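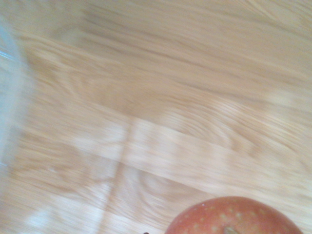

Wood grain, mostly blur.

I spent two weeks in April as a reservist attached to the headquarters of Exercise Stunden, and people have been asking me ever since what I did there. I moved chairs. I also kept the movements log, briefed a colonel once by accident, and learned to say "the printer is broken" in four languages, but if you want the core of the thing it was chairs.

Stunden is a logistics exercise. There are no beaches stormed. A make-believe country gets into make-believe trouble, and a number of real countries work out how they would get their trucks there, and who would pay for the diesel. It takes place at Camp Wokwood, a collection of low buildings behind a very long fence, and partly at the port of Eltis, where the trucks are supposed to come off the ships. I had pictured something with maps and pushing sticks. There was a map. It was on a screen, and it froze whenever anyone opened the lunch menu.

The first thing I was handed was the joining instructions, 223 pages with annexes. Annex F covered parking. I read all of it on the bus like a good student, and on arrival found that everyone else had read the page with the meal times and a corner of the one about passwords. They were doing fine. I was the only person in the building who knew that vehicles over a certain height had to park nose out, and I'm still waiting to be asked.

A multinational headquarters runs on acronyms, and each nation brings its own from home. We had a meeting on the second day where two delegations argued politely for most of an hour about the MCC. One side meant a movement control cell. The other meant something to do with medical supplies, and was getting more and more alarmed that we planned to drive it down a highway at night. I wrote both versions in the log. Then there was coffee, and after the coffee they were great friends.

About the coffee. The official stuff came out of a steel urn and tasted of the urn. The real stuff came from Demirtaş, a kiosk just outside the main gate that opened before reveille and took cash only. I have sat through briefings on strategic choke points, and I can tell you the whole headquarters had exactly one, and it had a striped awning. On the morning it closed for a family wedding the daily update started late and ended early, and a major I had never heard speak said "no" to everything.

The middle weekend they sent a few of us down to Eltis to watch a practice unloading. It rained sideways. The ship was real, which came as a shock after a week of imaginary ones, and so were the 55 vehicles on it. I had a clipboard in a plastic bag. My job was to tick off each vehicle as it came down the ramp, and I was getting on nicely until one of them came down, turned around and went back up, because somebody had left a bag on board. The form has a box for arrived and a box for not arrived. I called headquarters. Headquarters said to use my judgment – a sentence I had not heard in the army before – so I drew a small arrow.

That arrow has had quite a career. It was queried by the evening shift, then by the host nation, then by a very patient woman in the finance office who wanted to know if she was paying port fees once or twice. I saw it finally on the last day, blown up on the big screen, in a slide about lessons identified. (They are only "lessons learned" once you've done something about them. I asked how often that happens and was told it was a good question.)

I don't want to be too flip about it. By the second week, the people in that room could move a convoy across three borders on paper in an afternoon, when on day one they couldn't agree which way up the form went. Most of it came from knowing who to call. One night shift a bridge was declared closed by the exercise writers, who enjoy that sort of thing, and a sergeant two desks down had a new route before I'd found the right tab. She did it on the phone, in her third language, eating a cheese roll. I put her time in the log: 11 minutes. She asked me to take the roll out of the official record.

The certificate came in the mail on 24th October, six months after the fact and with my name almost right. It says I contributed to interoperability. It's in the kitchen drawer with the takeout menus for now. They've asked if I want to go again next spring, with the port team this time, and I've said yes on the condition that I get a better bag for the clipboard. The new joining instructions are already out. I skipped to the meal times – five sittings, which is two more than last year – and then I went back and read Annex F. They've changed the parking.

Contact | © All posts and grumbling by the author | Back to top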